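Play food and dishes: one bin or two?
Forum: Plandwood Playroom Storage

lalport_dad
Posted Thursday, 7:40 pm
We have one 27-quart bin for the play kitchen. Dishes sit at the bottom, food goes on top, and the lid no longer closes. Is it worth splitting by type?

t.dufour
Yes. Dishes stack, food doesn't. Measure the widest plate first. Ours needed 10 inches of clear inside width and the bin tapers, so measure at the base.
Tyson Dufour

ouellet8
Disagree. Two bins means two bins dumped on the floor. One shallow bin, 8 inches deep at most, no lid.

t.dufour
A shallow bin only works if you own very little. With over 30 pieces it overflows.

ouellet8
Then rotate some out. The lid is the problem, and a second bin adds another one.

jcormier
I sort by shape and ignore type. Flat pieces stand on edge along one wall, hollow pieces go open side up, and small food goes inside the hollow pieces.
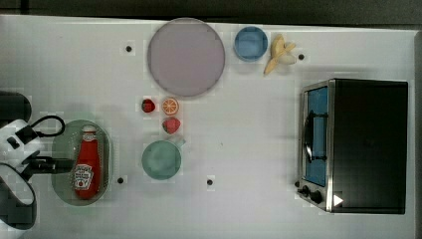
My own limit is the Etance drawer under the bench, so height decides everything. The round plate and the oval green tray go in first, on edge. The strawberries and the orange slice drop into the blue bowl. The ketchup bottle lies on its side along the front. The banana is the awkward one with its peel splayed open, so it goes in last, on top.
Jade Cormier

ouellet8
Food inside the bowl gets lost. I'd keep the bowl empty.

lalport_dad
What about the mug? The handle on ours catches on everything.

jcormier
Corner, handle pointing inward.

lalport_dad
OK. Trying on edge first, same bin, no lid.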